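# 【开箱+试用】Forbridge 的 Dirnon 夹爪套件,装上腕部相机之后真的不一样!

**楼主:慢半拍的移液枪** · 2024年9月24日

套件到手试了两轮,忍不住来发帖(同事已经被我念烦了)。Dirnon 是双指平行夹爪,带腕部小相机和示教软件,我们直接装在原来的臂上,放进湿实验室用。安装比想象中顺,螺丝孔位全对得上,软件认相机也快。最喜欢的是视角:手指始终在画面里,对位时心里特别有底!

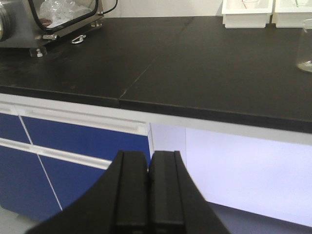
## 优点和槽点

优点:

- 指面平、带浅槽,夹细东西比我们以前的弧面指头舒服
- 示教能按段重录,录坏一段不用从头来
- 哑光黑外壳,看着就喜欢(这条纯属个人口味)

槽点:

- 夹爪本体偏宽,下半边视野被它占掉不少
- 黑台面配黑手指,自动曝光有点犯迷糊,我后来锁了手动
- 说明书只有英文,力控那章写得很绕

---

**2楼:Malou Hafstein**

宽这一点我不同意算槽点。我用过 Udum 那款窄的,走线全在外面,转腕的时候老担心刮到东西。宁可胖一点!倒是想问透明的东西怎么样?玻璃、软塑料这种,我们组一直卡在这里。

**3楼:慢半拍的移液枪(楼主)**

问到点子上了,我这两轮试的就是烧杯加塑料滴管。滴管的球头是半透明磨砂的,在黑台面上特别显眼,比杯壁好找多了。接近的时候我让两根手指跨在烧杯右侧,把滴管留在中间。 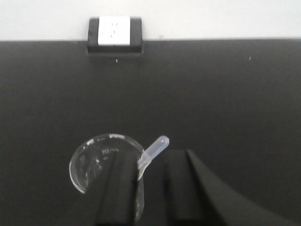 *腕部相机视角:滴管靠在烧杯右沿,球头朝右上*

杯子上的白色刻度就别指望了,这个距离糊得读不出数。

**4楼:台面边缘**

泼点冷水。刻度读不了,那液位判断怎么办?照我看这相机只够做定位,要读数还得另外架一台。Bosman 的套件分辨率高一截,楼主对比过没有?

**5楼:慢半拍的移液枪(楼主)**

没摸过 Bosman,不敢乱说。我们只拿它做抓放,体积靠称重,所以对我够用。你要读数的话确实得加相机,这点我认。

**6楼:Selamawit Tsegaye**

力控那章我啃完了,给大家省点时间:默认力度对软塑料太大,先调到最低档再往上加,每次 2 格。还有,开合循环满 1000 次以后记得重新标一次零点,藏在附录里,很容易漏。

**7楼:Malou Hafstein**

谢谢!这条救命。不过 1000 次也太勤了吧,Udum 那款我是 2000 次才标一回。

**8楼:Selamawit Tsegaye**

抓烧杯可以放宽,抓滴管我还是老老实实按 1000 来。零点一偏,软东西最先遭殃。

**9楼:台面边缘**

行吧,被你们说得有点心动。指头能单独买吗?

**10楼:慢半拍的移液枪(楼主)**

能,官网有替换指,我订了一对软垫款,12月到货。到了接着在这楼里更新,想看抓什么可以先点菜!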